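Drendach shop notebook, finishing and care
February 23, 2018
L. Hnatiuk

Vanity doors, wiping day. I've been looking forward to this one all week.

Where we left off: the wax went on the vanity doors last time and everybody agreed the wood came up beautifully, that warm orange-brown with the grain showing right through. But the molding around the raised panels still looked dull. I thought it was wax sitting in the groove. Sulastri thought it was dust stuck to wax sitting in the groove. Either way it needed a proper wipe and I wanted to settle on one way of doing it before we start on the Plirkden order in June.

Mix: 200 ml lukewarm water, 10 ml of the Plolow soap. Stir, don't shake, or you spend five minutes waiting for the foam to go down. I shook it. Waited five minutes.

Cloth: the pink microfiber. I tried three cloths on a scrap door first (same wood, same wax, from the offcut pile behind the saw). Old cotton T-shirt was fine on the flat but left lint in every corner of the molding. The waffle cloth from the kitchen drawer was too stiff to get into the groove at all. The pink one just went in. Fold it once and push a soft edge along the groove and it comes out gray, which is gross and very satisfying!

Order of work, as it ended up:

Sink top first. Get the drips out of the way before touching any wood, and go along the underside of the front edge too, where the counter hangs over the cabinet. I always forget the underside.

Then the raised panels, top to bottom, with the grain. Damp cloth, wrung hard. If it leaves a wet track you can see from the side, wring again.

Then the molding, each panel all the way around, and stop at the same corner you started from. I began top left on both doors and it saved me wondering.

Handles last. They are the fiddly part and I ended up liking them best. All that ornate metal holds polish residue in the low spots and you can't get at it with a flat cloth. Bunch the cloth up and work it down behind the handle from the top, then pull it through sideways. The two handles hang so close together where the doors meet that you may as well do both in one go.

Then dry cloth over everything, same order.

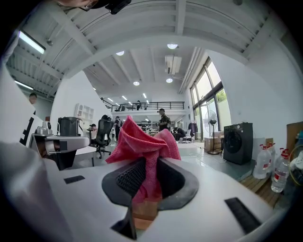
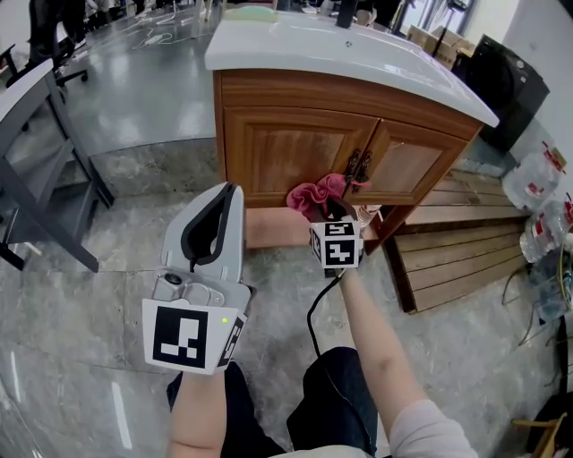 Sulastri Latuheru, in pencil on the facing page: I would do the handles first. Whatever you pull out from behind them lands on the lower half of the doors, and if you've already wiped the doors you wipe them twice. Also, bunching is fine but please check the cloth for grit before it goes back on the wood. I found a scratch on the scrap door, left panel, 82 mm up from the bottom, and I'm pretty sure it's grit and pretty sure it was me.

OK, fair. Tried it her way on the scrap door after lunch. She's right about the handles. There was a little line of gray crumbs along the bottom rail, all of it from the back of the handle plate, and on a clean door I would have had to go over that again. So the order is now sink top, handles, panels, molding, dry. I've crossed it out in the big binder and written it in new. Left the old version above as is, so we remember we tried it.

The scratch: found it too. Shows only with the lamp held low. Rubbed a bit of wax over it with a fingertip, gave it ten minutes, buffed, and I can't find it now unless I already know where to look. Good to have practiced that on scrap.

On the molding question, I think we were both part right. The first pass brought out dust. Second pass brought out nothing, but the groove in the top right corner still looked cloudy next to the panel, and a wooden toothpick pulled a tiny curl of wax out of it. So it's too much wax in the corners to begin with. Next time brush the wax into the molding with the short bristle brush and skip the pad there. I'd love to see a door done that way from the start. Could we do one half and half? Left panel pad, right panel brush, same person, same afternoon.

Cloth care, copied here so it's in one place:
Shake out outside.
Wash hot, 135 F, by itself. It bled a little pink the first time and I now own one pink sock.
No softener.
Hang on the hook by the door. Please stop leaving it in the bucket.

The color really helps, by the way. I can spot it from across the room when I've put it down somewhere silly, and gray dirt shows up on it right away so you know when to turn to a fresh side. If we buy more, same pink. Sulastri would like a second color for the dry cloth so they don't get mixed up, and yes, let's do that. Green?

Soap: the Plolow is nearly out. Half a bottle in the cabinet under the bench, then nothing. I did one patch with plain water to see, back edge of the scrap door, and it got the dust fine but not the finger marks near the handle. Keep the soap.

Things I didn't get to:
The inside faces of the doors. They have wax on them too, less of it.
The edge where the two doors meet. There is a gap just wide enough for one layer of cloth and I want to see if a folded edge will go down it without opening the doors.
The Nagano sample door, still wrapped on the rack. Darker stain, deeper molding. I have a feeling the groove is going to eat cloths.

Sulastri again, same pencil: open the doors, Lukian.

Fine. I'll open the doors. But I'm going to try it closed once first.

Water dumped, bucket rinsed, scrap door leaning by the window with a note on it. Need: soap, short bristle brush, toothpicks (the round kind, the flat ones snap).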